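Snack counter opens at the Clostham reading room

Sunday, April 20, 2025

If you've ever sat in the reading room at Clostham with a rumbling stomach, good news – we now have a snack counter! I've been helping Ekkachai Bunnag get it going, and I'm probably far too excited about it.

We're starting small, with one brown table by the Bajwa Street door and a clear tiered stand for the little things. Ekkachai spent most of Friday evening moving things from one shelf to another, and I've learned to stay out of it.
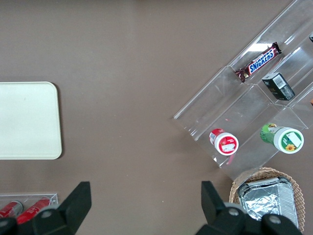 A Snickers up on the tiered stand, with the cream tray to the left.

Sandwiches get a round woven basket, which I love (it's a lovely reddish brown and makes the table feel a lot less like a checkout). They come wrapped, and you can eat them at the long tables as long as you keep them away from the map drawers – please! We'd like to do hot soup too, but that has to wait for a second outlet, so ask me again in May.

Everything on the stand is $3 or less, and money goes in the tin at the desk. Up to $500 of this season's takings will go toward new reading lamps, and we already have $298 put by from the book sale.

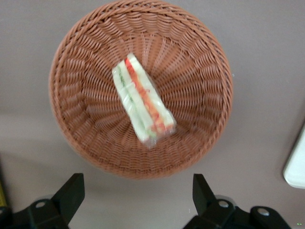
Opening hours

The counter is open whenever the reading room is. For bigger orders, call the desk and ask for extension 352.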